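How to wash dark clothes so they stay dark (and which advice to ignore)
Posted by Lovely Bañez in Laundry and Linen
February 12, 2018

Every winter I get the same emails about black jeans going grey, and every winter somebody has forwarded the writer a list of tricks. Salt in the drum. Vinegar in the drum. Coffee in the drum, for heaven's sake. I've tried most of them over the years on my own work pants, and I'm not convinced by more than a couple. What follows is the method I use now. It's dull and it costs next to nothing.

Why black goes grey

Two things get mixed up all the time. One is dye leaving the cloth. The other is the surface of the cloth getting roughed up, so that lots of tiny broken fibres stick out and catch the light. A worn cotton T-shirt can look faded when a good part of the trouble is fuzz. No powder is going to glue those fibres back down, whatever the front of the box says.

There's a third cause people forget, and that's leftover detergent. If your black clothes have pale streaks or a chalky look along the seams, try a plain rinse before you blame the dye.

Before you wash

Ask whether it needs washing at all. I was raised to put everything in the hamper at the end of the day and it took me a long time to stop. A jumper worn over a shirt for an afternoon can hang on the back of a door overnight. Jeans can go several wears.

Turn everything inside out. This is the one piece of folk advice I'll defend to anyone. Do up zips, and undo shirt buttons so the holes don't get dragged.

Sort by colour, then by weight. Black towels and black leggings are the same colour and have no business in the same load. The towels shed lint and the leggings pick it up.

Check new things for loose dye. Wet a white cloth, press it on an inside seam for a minute and look at it. If colour comes off, wash the piece alone the first couple of times.

The wash

1. Fill the drum loosely. You should be able to get your hand in on top of the load without shoving.
2. Use liquid detergent, and less than the cap suggests. The people selling it drew the lines on that cap, so I take them with a grain of salt.
3. Pick cold, or 20 degrees if your machine gives you the number.
4. Choose the shortest cycle that will get the clothes clean. Gym gear needs longer. Office shirts usually don't.
5. Use a medium spin. A fast one presses creases into cotton that you'll then be ironing out, and ironing makes black cloth shiny.
6. Take the load out when it finishes. Dark things left sitting in a damp heap come out blotchy and smelling of pond.

About the tricks

Salt: modern dyes are fixed at the mill or they aren't. A spoonful of table salt in your laundry won't redo that job. I ran two matching black tees for most of a year, one with salt and one without, and my neighbour Arnel Yap couldn't tell me which was which. Neither could I.

Vinegar: a splash in the rinse can help shift detergent residue, so it may perk up a streaky load. It doesn't lock anything in. Don't make it a habit either, as some machine makers warn it's hard on rubber seals.

Coffee: it will tint things brown for a bit. Your black shirt will be a brownish black shirt.

Special dark detergents: some of these leave out brighteners and include an enzyme that trims fuzz off cotton, and I think those can be worth the money. Others seem to be ordinary liquid in a black bottle. Read the back and skip the front.
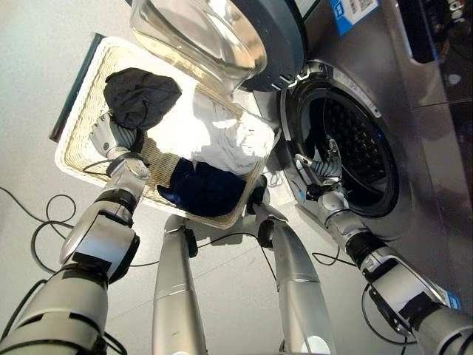 Should you soak new black clothes overnight before wearing them?

I wouldn't bother. A long soak mostly gives loose dye time to settle somewhere else, such as the white stitching. One cold wash on its own, followed by a proper rinse, does the job.

Drying

Keep dark clothes out of direct sun. If your line gets full light all day, leave them inside out, or use a rack in a spare room with the window open a crack. Tumble drying is the other big wrecker. All that lint in the filter came off your clothes, and it's worth thinking about that when you empty it.

If you have to use the dryer, go low and stop while the waistbands are still a touch damp. Hang them up to finish.

If they've already gone grey

Shave the fuzz first with a fabric comb and see how they look. If the colour really is gone, a packet of dye will bring back plain cotton or linen well enough. Polyester mostly ignores ordinary dye, and the stitching on jeans is often polyester, so expect it to stay the colour it was.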